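Molville Cell 4: Shelf Handling Robot
Periodic Inspection Checklist and Comments
Inspection date: Jul 9, 2022
Inspector: Randa Jaber
Reviewed by: Yiran Shao

Section A. Guarding and stops
A1. Emergency stop at operator station. Pass.
A2. Gate interlock. Pass. Latch adjusted in June; no further play found.
A3. Floor marking at cell entrance. Fail. Paint is worn at the threshold. Repaint before the next inspection.

Section B. Arm and mounting
B1. Base bolts tight, witness marks aligned. Pass.
B2. Cable sleeve at wrist. Pass with comment. Light rubbing at the second clamp. Sleeve to be replaced within 200 operating hours.
B3. Reduced speed in setup mode. Pass. Measured below the site limit of 300 mm per second.

Section C. Gripper
C1. Fingers secure, no cracks or chips. Pass.
C2. Finger travel equal on both sides. Pass after adjustment by Morena Donati.
C3. Finger clearance to shelf edge. Pass with comment. The approach point was taught again 5 mm lower.

Section D. Shelf unit and simulation model
D1. Shelf board level and fixed to side panels. Pass.
D2. Lower surface clean and clear before homing. Pass.
D3. Model matches measured shelf height. Pass. The wrist view from the model is attached to this record.

Open items: A3 and B2, assigned to Yolanda Whitfield. The cell may remain in service. Any change to the taught points must be entered in the cell log and checked in the model before automatic operation resumes. 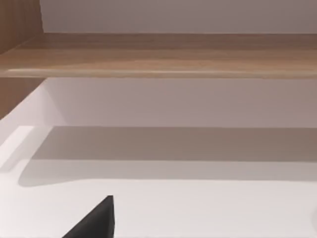
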